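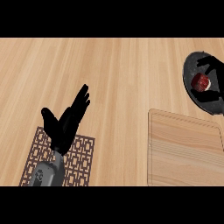
Simulated two-arm tabletop task. The right hand holds a red cube-shaped item over a dark plate; the left hand is open.

Bimanual teleoperated demonstration is a method of teaching a robot a manipulation task in which a human operator controls two arms at the same time while the system records their motion. The recordings, called demonstrations or episodes, are used to train a control policy, usually by imitation learning. The method is applied to physical robots and to simulated ones.

Terminology

Teleoperated demonstration is distinguished from kinesthetic teaching, in which the operator grips the arm and moves it through the task by hand. Kinesthetic teaching needs no input device but is hard to perform with two arms, and it is poorly suited to hands with several fingers. It has no direct equivalent in simulation, where the arm cannot be touched.

Procedure

The operator wears tracked gloves or holds a pair of controllers. Wrist position is mapped to the end of each arm, and finger position is mapped to the joints of the robot hand, a step known as retargeting. Human and robot fingers differ in length and range, so the mapping is approximate. At each time step the recorder stores joint angles, commanded targets and camera images. In the Wodari recorder the default rate is 50 steps per second.

Both arms are logged for the whole episode, including periods when one of them is idle. An arm that holds still still supplies training data, and small drift in the operator's resting hand can be learned as unwanted motion. Vaughan and Đinh recommended a clutch pedal that freezes the idle arm.

Simulated collection

In simulation, object positions can be reset exactly and an episode can be replayed with different lighting or surface textures. Contact forces are less reliable, particularly for small objects held between fingers. The Kvaran tabletop set contains 2,475 episodes covering 26 tasks, all recorded with 2 arms.

See also

Imitation learning
Motion retargeting
Stelleck glove interface

Page last edited 02/10/2025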